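# Recording tidy-up demonstrations in a lived-in bedroom

Last updated 2018-07-14

This guide covers how to record hand-held gripper demonstrations for the Celtitz clothing set. It assumes you've picked up a kit, charged it, and done the half-hour bench practice with blocks and cups. If you haven't done the bench practice, do that first. Fabric is harder than anything on the bench.

The task is simple to state: clothes are on the floor or on furniture, and they need to end up where the task card says. You do it with the gripper in one hand, the way you'd want a robot to do it. The recorder on the gripper saves the view and the finger opening, and the model learns to go from one to the other.

## What you need

- Gripper kit, with the finger pads wiped clean
- Two charged batteries
- A memory card with at least half its space free
- Task cards for the room you're recording
- The calibration board
- A phone or laptop running Zutomov, our upload tool
- A signed home consent form

You don't need to bring clothes. We use whatever the household has.

## Before you start

### 1. Walk through the room with the resident

Ask what you can touch and what you can't. Put away anything with a name, address or face on it: mail, prescriptions, school photos, laptop screens. Check mirrors too. If a mirror can't be covered or turned, choose a working spot that keeps it behind you.

Leave the rest. Don't make the bed. Don't empty the bin. We had a batch in the first round where every floor had been cleared except for the item being picked up, and the model trained on it went for any coloured thing on a bare floor and was lost everywhere else. Of the 1,915 episodes in that batch, we kept 227.

### 2. Set the light

Normal household light is fine. If there's a window with blinds, leave them as they are, but don't change them partway through a set. Turn off any lamp that flickers on the recorder preview.

### 3. Calibrate

Put the board flat on the floor, hold the gripper over it at knee height, and move slowly in a figure eight for 20 seconds. Then open and close the fingers fully five times. Zutomov shows a green bar when both parts are good. If the bar stays yellow, the usual cause is moving too fast.

Recalibrate if you drop the gripper, swap the pads or tighten any of the screws on the arms.

### 4. Tag the room

Enter the room type, floor type and card numbers. Use the drop-down list for the floor and pick the closest match. Don't add your own floor types — Willy Wouters spent a good part of last September merging "timber," "wood," "boards" and "floorboards" into one label.

## Recording an episode

One episode is one garment, from approach to release. A typical one takes between 10 and 25 seconds.

1. Stand or kneel where you can reach the garment without shuffling. Hold still for one second with the fingers open.
2. Press record and wait for the short beep.
3. Move toward the garment at an even speed. Keep it in view the whole way.
4. Choose an edge, a fold or a high point. Avoid grabbing the flat middle of a garment, where the pads tend to slide.
5. Close the fingers until the fabric stops moving between them. Squeezing past that point bends the pads and throws off the width reading.
6. Lift a little, pause for half a second, then carry.
7. Lower the garment until it touches the surface before you open. Dropping from a height is a fail unless the card says "toss."
8. Back away until the whole garment is in view, hold still for one second, and press stop.

If you miss the grasp, try again without stopping. Up to two retries inside an episode are allowed, and they're useful: the model needs to see how to recover. On the third miss, stop and mark the episode as failed. Keep it anyway. Don't delete anything in the field.

### Using your free hand

Most cards are gripper only. Cards with an H in the number let you use your free hand to steady, gather or feed fabric into the fingers. These stand in for a two-armed setup, so the free hand should do only what a second gripper could do: hold, pinch, push. No twisting, no tucking, no shaking the garment out.

Keep the hand on the fabric and clear of the pads. If your fingers cover the point where the pads meet the garment for more than a moment, the reviewer can't label the contact and the episode gets bounced.

Bulky things are where the H cards earn their keep. Fleece compresses a long way before it holds, and heavy suede-type fabric doesn't compress much at all. When both end up in the same grasp, go slowly, let the thicker one settle, and use your hand to keep the other from sliding off. 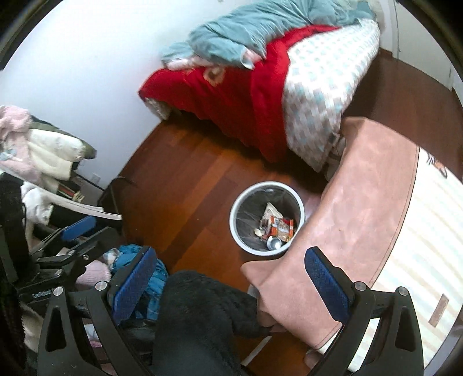
*H-card episode: black fleece and a pink suede-like item at the pads, free hand on the lower fold.*

An episode like this one gets two garment tags, one for each item, plus the "mixed grasp" tag. The bin, the bedding and the clothes piled along the wall don't get tagged. They only need to be left where they are until the set is finished.

### Between episodes

Reset the garment by hand with the recorder off. Don't put it back in the same shape. Drop it, kick it flat, turn it inside out now and then. Every tenth episode, move your starting position by at least one step.

Change garments after 15 episodes at most. A set is 60 episodes in one room, and most people need a bit over an hour for it. Stop if your wrist gets sore. The kit isn't heavy, but holding it out in front of you for that long adds up.

## Checking your set before you leave

Open Zutomov and play six episodes at double speed: the first, the last and any four in between. For each one, check that:

- the garment is in view at the start and at the end
- both pads are visible through the grasp
- the finger width graph closes and opens where you'd expect
- no names or faces show up, including on paper on the floor

If one of the six fails on width, look at the rest of that garment's episodes too. The width sensor usually drifts over a stretch of time, so there'll be neighbours with the same fault. Recalibrate and re-record while you still have access to the room.

If you spot private material, flag the episode with the privacy button and note the time. Flagged episodes are held back from the shared drive until someone has looked at them.

## Uploading

Upload the same day if you can. Name the set with the room code and your initials, nothing else. The card should stay in the kit until Zutomov says "verified." "Sent" only means the files have left your machine.

A full set takes a while on home internet. Start it and leave it overnight.

## Common problems

**Fabric slips out during the carry.** You've probably picked up too little. Go in deeper on a fold. If it still slips, wipe the pads with a damp cloth and let them dry. Fleece lint builds up fast.

**The fingers catch on a second garment.** Carry on if it comes free within the lift pause. If both come up, finish the placement and add "mixed grasp."

**The garment is bigger than the view.** Coats and comforters do this. Keep the nearest edge and the grasp point in view and don't worry about the rest.

**The beep doesn't sound.** Check the card first, then the battery. If both are fine, restart the kit and recalibrate.

**A reset takes longer than the episode.** Normal for long sleeves and anything with a hood.

## Targets for this round

We're after 1,000 accepted episodes on gripper-only cards and 500 on H cards, spread over at least nine homes. Mendonça has enough folded-towel data already, so please skip the towel cards even if they're still in your pack. Stirnberg kits with the older pads can be used for gripper-only cards but not for H cards.

Questions about kits and pads go to Jailson Quintana. Questions about labels, tags and bounced episodes go to Willy.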